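Nov 24, 2021

Inskip Signs On With Coswood Through Next August

Coswood Football Club is thrilled to announce that striker Evie Inskip has signed a new deal! She has 70 goals for the club.
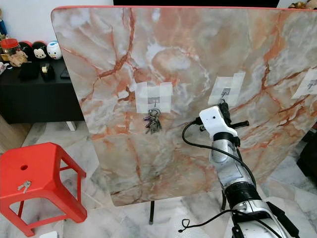 Inskip on staying

"I had an offer from Zanatia and I thought hard about it, but I love this team," Inskip said.

Her first match in the new deal is away to Grokska, a side she has scored against in both meetings,

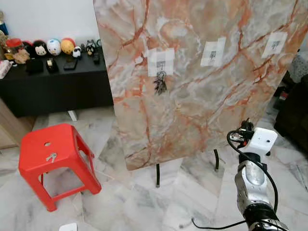 and she will wear the number 36 shirt again.
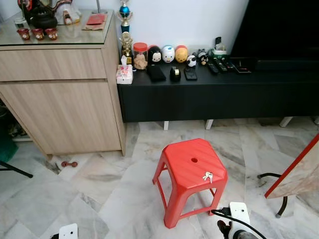 Tickets

Seats for the home game with Fothergill are on sale now at the club office.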